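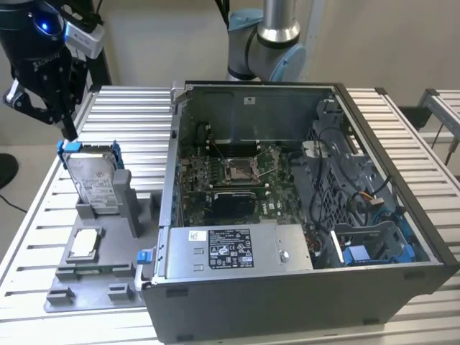 4. Opening the computer case

Please read this section fully before you touch the inside of the computer. The work takes more patience than force.

4.1 Before you start

1. Shut down the computer from the menu and wait until it is fully off.
2. Set the power switch at the back to off, if your model has one, and pull out the power cord.
3. Remove all other cables. Put a small label on each one, so you will know later where it belongs.
4. Press the power button one time and wait two minutes.

CAUTION: Never open the power supply itself. It can hold a dangerous charge even when the cord is out.

4.2 Laying down the tower and removing the panel

1. Choose a flat and steady table which can carry the weight of the tower.
2. Lay the tower on its side, with the removable side panel facing up.
3. Loosen the screws at the rear edge of the panel. Keep them in a tray or a small dish beside the case.
4. Slide the panel toward the rear and lift it straight up. If it does not move, check again for a forgotten screw.
5. Stand the panel somewhere it can not fall.

NOTE: On the Lokenell 290 the panel has also a small latch. Press it while you slide.

4.3 Working inside

1. Touch the bare metal frame of the case with your hand before you touch any part. Repeat this each time you come back to the table.
2. Hold circuit boards only by their edges.
3. Do not pull on the wires. Hold the plug and pull this.

CAUTION: The inner edges of the metal frame may be sharp. Move your hands slowly.

To close the case, follow 4.2 in the reverse order. For adding memory, continue with section 5.

Section checked by Latrice Dunleavy, 2020-04-06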